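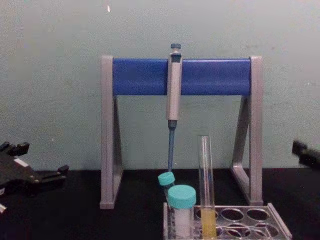 Bench Robot Starter Kit, Wellavia edition: acceptance and safety checklist, with comments

Last updated: Tuesday, February 27, 2024

Kit supplied by Vurcombe, on trial at the Reller teaching lab. Checklist kept by Abdel Hamid.

I've left my comments in full, longer than the form probably wants, because whoever takes over the second half of the trial will be glad of them (I know I would have been!). Items are marked OK, FIX or WATCH.

1. Arms and mounting

1.1 Base bolts tight on both arms. OK
1.2 Emergency stop within reach of the operator's chair. FIX
Comment: It can be reached, but only if you lean, and I don't like leaning past a moving arm. Vurcombe will send a longer cable at no charge, and the 36 inch one should do nicely.
1.3 Arms halt when the stop is pressed, tested 2 times per arm. OK
1.4 Gripper fingers free of cracks and loose screws. OK
Comment: Please check these by hand with the power off. A flashlight is a help with the inside faces.
1.5 Arm cables clear of the joints through full travel. WATCH
Comment: Fine at slow speed. At the faster setting the left one swings more than I'd like, so we stay slow for now.

2. Bench layout

2.1 Bench wiped down before power-up. OK
2.2 Pipette stand sits flat and doesn't rock. OK
2.3 Single-channel pipette hangs securely from the crossbar. OK
Comment: Give it a gentle tug from below before every run. It takes a second and it's a lovely habit to get into.
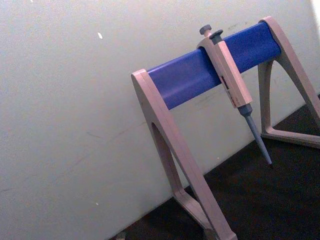 Item 2.3: pipette on the crossbar, no tip fitted.

2.4 Tip state agrees with the run sheet before the arms are switched on. WATCH
Comment: The kit's software asks you to say whether a tip is on, and it believes whatever you tell it. I answered wrong in January and the arm carried on quite happily, so do look at the pipette first and the screen second.
2.5 Tube rack placed where both arms can get at it. OK
2.6 Practice liquids only, nothing hazardous, for the whole trial. OK

3. Software and paperwork

3.1 Speed limit set and locked. OK
3.2 Run log saving properly. OK
Comment: The log holds 2000 entries and then starts writing over the oldest ones. Export it on Fridays, please.
3.3 Battery backup at 95 percent or better. OK
3.4 Printed manual kept at the bench. FIX
Comment: We only have the PDF so far. I've asked for a paper copy, and the people at Vurcombe have been so pleasant about everything else that I expect it'll come along with the cable.

Result: cleared for supervised use at slow speed. Items 1.2 and 3.4 stay open until the parcel arrives, and 1.5 gets another look at the next inspection.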